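Search this site Enter keywords Go

Swelling along a closed incision: how long before I should worry?

Meron Ayele
June 18, 2018

My father had a fatty lump taken off his back at the Skotside clinic. The discharge sheet says "keep dry 46 hours, then shower as normal" and gives no limit for swelling. The edges are a bit pink. 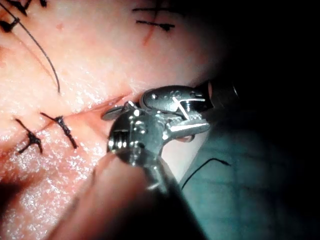
What counts as normal

Admasu

Pink edges and a slight ridge are common in the first week. Spreading redness, heat, pus, fever or pain that gets worse should be seen the same day. Draw a pen line at the border of the redness and check it morning and night. Colour on its own is a poor guide, as light bouncing off a shiny surface changes how it looks.

An open cut is judged differently, by depth and by whether the edges meet.

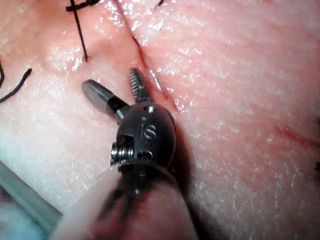 Irkeck replied that the pen line only helps if the same person checks it each time, in the same light. Mine was on the shin, aged 53, and stayed pink until December. No infection.

Sorkholm

Ask the clinic for the removal date in writing. Stitches on the back usually stay in longer than those on the face. Don't trim the tails, and don't soak in a bath or pool until they are out. Plain soap and water is fine, then pat dry.

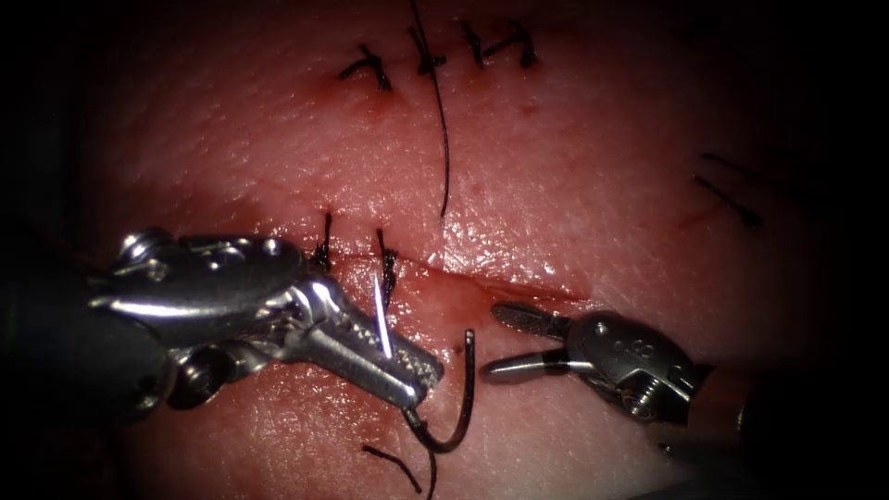 Interrupted sutures, each tied separately.

If one comes undone, phone before you tape over it.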